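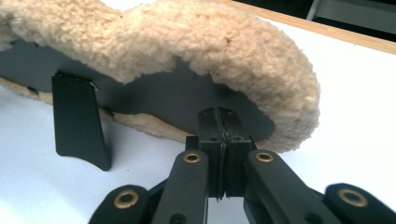 Sheepskin pad on its gray backing plate, black tab at the left.

Sheepskin pad coming away from its backing plate - reglue, stitch or replace?

Posted by jandside_workshop, 29/01/2019
Tags: sheepskin, adhesives, seat pads

I have a curly sheepskin pad fixed to a flat dark gray plate. The outline of the plate follows the curves of the fleece, and the wool curls over the border, so only a band of gray shows on the underside between the two rows of curls. A black upright tab sits at one edge. The pad is one of a set sold by Delora for bench seats.

The hide has started to separate from the plate along one long side. The gap is deep enough to take a fingertip. I peeled it back a little further and found a yellowish adhesive that has gone brittle and comes off as powder. The leather side of the skin is intact and still flexible. The plate does not look warped when laid on a flat surface.

What I would like to know:

1. Which adhesive holds leather to a smooth plastic plate and stays flexible under load? I do not know the exact plastic.
2. Does the old adhesive need to come off completely, or is it enough to remove what is loose?
3. Should the pad be washed before or after the repair? It has not been washed since I bought it.

Delora no longer lists a spare pad for this model. A replacement set is 493 with delivery, so I would prefer to repair it.

northbench
Member, 1,648 posts

Flexible contact adhesive, solvent based, the kind sold for shoe soles. Avoid superglue and avoid rigid epoxy. Both will hold for a while and then crack at the edge where the skin flexes, and that is probably how the first bond failed.

Wash first. Wool holds water for a long time, and moisture trapped against the plate will spoil the bond. Use cool water and a wool detergent with no enzymes, do not wring, press between towels, then dry flat away from radiators. Direct heat shrinks the skin side and it will no longer match the outline of the plate. Leave it 36 hours at least, and longer if the leather still feels cold to the touch. If you can separate the skin fully without tearing it, do that before washing. If you cannot, surface clean only, with a damp cloth and a slicker brush, and keep water out of the gap.

Procedure for the glue:

Remove all of the old adhesive you can reach. A plastic scraper is fine for the plate. On the leather use a stiff dry brush and stop when no more powder comes off.

Scuff the plate with 180 grit paper and wipe it with isopropyl alcohol. Test the alcohol on a hidden spot. Some plastics craze.

Comb the wool away from the border and hold it back with low-tack tape. Glue in the curls does not come out.

Apply a thin coat to both faces. Wait until it is touch dry - the tin will give a time, and mine says 14 minutes. Start from one end and press the skin down progressively, working toward the other. You do not get a second try at alignment with contact adhesive, so do a dry fit first and mark the plate with chalk.

Clamp between two boards with a folded towel on the wool side. Overnight is enough. The curls will be flat when you open it and will recover with brushing.

If the plate is polyethylene or polypropylene, none of this will stick properly without a primer. Put a drop of water on the clean surface. If it beads up strongly, suspect one of those two and buy the primer. It is only an indication.

mk_upholstery

I would stitch it. Drill small holes along the edge of the plate, waxed thread, leather needle. Glue always lets go in the end. The wool hides the thread anyway.

northbench

Stitching works if the plate is thick enough to take holes near the margin. Measure before drilling. On the Jellari pads I have repaired the plate was thin, and two of them split between the holes. If you do stitch, keep the holes well back from the edge and stay clear of the tab, as the plate may be under more load there.

jandside_workshop

Thank you both. The water drop beads up, so I have ordered primer and contact adhesive from McKinnon. The skin lifted off the rest of the plate with very little force and is now drying flat. I will not drill. I also found that the old adhesive had been applied only as a perimeter bead, with nothing in the middle. I plan to coat the full face this time unless there is a reason not to.

northbench

Full face is fine. Keep the coat thin near the tab.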